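We use cookies to remember your settings. Accept / Manage

Bench tips from our shared workshop: the arm and the bins

I love this build! Three of us have been setting up a robot arm to pick small first-aid supplies out of bins, and the cheap stuff keeps winning. These are my favorite tricks so far.

1. Flatten a box over a slotted bench

Small parts love to vanish into the grooves of an aluminum top. Open out a big carton, lay it over the slots and you get one plain brown work surface (ours came off a shelving delivery, holes and all). Swap it when it gets ratty.

2. Give the bins a home

Pick bins with low lips and set them side by side. Deividas wanted them clear across the bench, but short reaches are so much easier to tune.

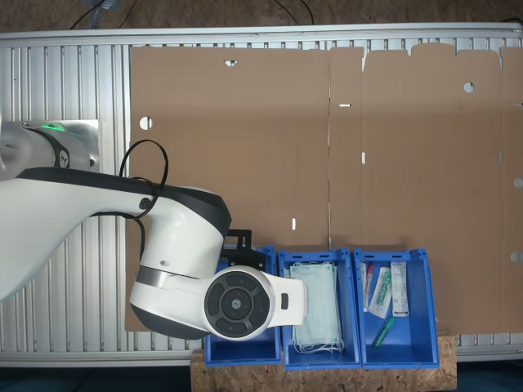
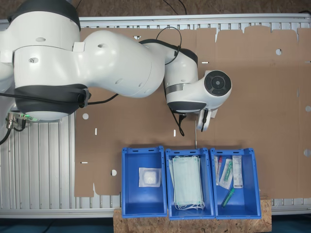

The arm over the cardboard, with the blue bins in reach.

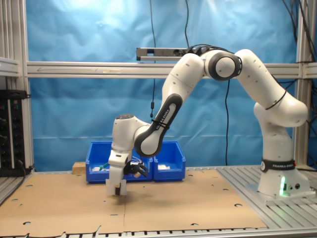
3. Think about cables early

Move the arm by hand through its whole reach before you tie anything down. Leave a generous loop at the elbow! Usa uses reusable straps, and I'm a total convert.

4. Start slow

Run each new pick at your lowest speed 12 times, with a hand near the stop button. If it misses 3, go back and fix the height first.

Next up is a label holder for the bins. Oranuch already has a sketch.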